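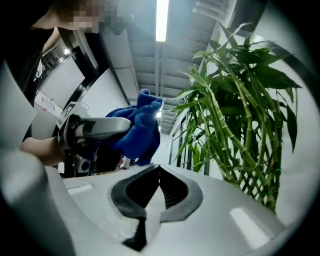 Cletby Laboratory for Service Manipulation, Department of Mechanical Engineering

4. Wiping in cluttered surroundings

4.1 Task definition

Surface wiping is often listed among the chores that a two-finger gripper can already do. The claim holds for flat, fixed and unobstructed surfaces. It is much weaker for the surfaces found on real equipment, where the cloth must be kept in contact with a form that turns away from the tool and where nearby objects limit the approach. Fig. 4 was taken from a hand-held gripper during a wiping task. A second hand-held gripper, with a small camera module beneath its housing, is at work on the left; the blue microfibre cloth is bunched against a gray structure, and the leaves and stalks of a lucky bamboo plant take up much of the space on the right.

Two conditions were compared. In the first, a person operated the gripper by hand. In the second, the Brakero arm carried out the same task under a policy trained on the hand-held demonstrations. The training set held 1,618 demonstrations, of which 900 were recorded in October at the Prilitmont site and the remainder in our own building. No demonstrations were removed for poor style, but those in which the cloth was dropped were labelled as such and kept for the recovery stage.

4.2 State of the cloth

The main difficulty is the cloth itself. A folded cloth has a known thickness and a usable edge. A crumpled one has neither, and the part touching the surface may be hidden from both cameras by the part being held. The policy has no explicit model of the cloth and must infer contact from the images and from finger width. Following the Cirillo protocol, we score a stroke as valid only if the cloth remains between the fingers and the surface for its full length. Strokes made with bare fingertips are scored as failures even where the surface is left clean.

Under this rule the human operators lost few strokes. The arm lost most of its strokes at the point where the surface began to curve, and it seldom refolded the cloth before going on. Marras suggested shorter strokes with a regrasp between them. This raised the share of valid strokes at a clear cost in time, and we have retained it in the released policy.

4.3 Nearby objects

Thin leaves are a poor match for the depth estimates used in planning. With the collision margin set to 4 cm the planner refused many approaches that the operators made without difficulty. With the margin at 2 cm it accepted them, but leaf contact became common. We treat light leaf contact as acceptable and contact with a stalk as a fault.

Fig. 4. Wiping task seen from a hand-held gripper, with a second gripper on the left, the cloth beside it and the plant on the right.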